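Does Hot Water Really Freeze Faster Than Cold?
Kitchen Claims, Tested. From the Hollunwood Young Doubters page

Somebody has probably told you this one. Maybe an uncle, maybe a kid on the bus. "If you want ice in a hurry, use hot water." They say it like everyone knows it, and when you ask why, they shrug and say it's science.

Well, is it? Let's be a little bit rude and ask for proof.

Start with what you would expect. To turn into ice, hot water has to cool down first. It has to get from hot to warm, from warm to cool, and from cool to freezing. Cold water starts a lot closer to the finish line. If two runners go the same speed and one of them gets a huge head start, you know who wins.

But people have been saying the opposite for a very long time. There is even a name for it, the Mpemba effect, after a student in Tanzania who noticed that his hot ice cream mix froze before other mixes that had cooled first. His classmates laughed at him. He kept asking anyway, and good for him. Scientists have been arguing ever since, and some of them have tried hard to see it happen and couldn't.

So what might be going on? Hot water gives off more steam, so a little of it floats away and there is less left to freeze. A hot cup can also melt the frost on the freezer shelf, and then it sits right against the cold shelf while the other cup sits on fluffy frost. Those are real things. They are also sneaky things, and they can fool you into thinking the heat did something magical.
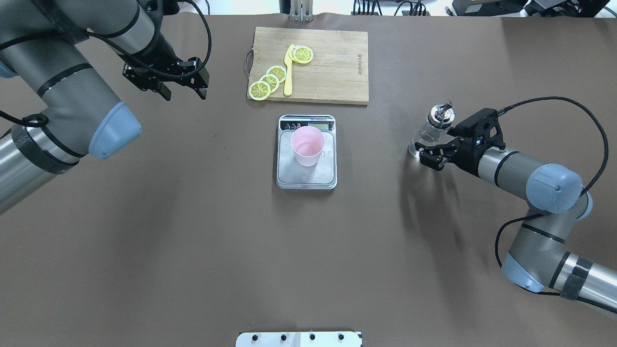 If you want to check for yourself, you need a fair test. Fair means that only one thing is different. Use 2 cups of the same kind, with the same amount of water in each. Weigh the water if you can, and don't trust your eyes, which are terrible at this. Make one cup cold and one warm from the tap (warm is fine, leave the boiling kettle alone). Put both on the same shelf, side by side, on a folded towel so frost can't cheat.

Look at them every 20 minutes and write down what you see. Decide before you start what "frozen" means. Is it the first thin skin of ice? Or solid all the way through? Plenty of people skip this part and then pick whichever answer makes their favorite cup win.

Then do it again. I know, boring. But one try tells you almost nothing. Do it 5 times and swap the cups' places each time, in case one side of your freezer is colder.

When we tried it one Thursday, the cold cup won every round. Does that prove the hot cup can never win? No. It means it didn't win in our freezer, with our cups, on our towel. Yours might do something else, and if it does, I'd like to see your notes before I believe you.

Next time in March: does a spoon in the bottle keep soda fizzy? I have doubts about that one too.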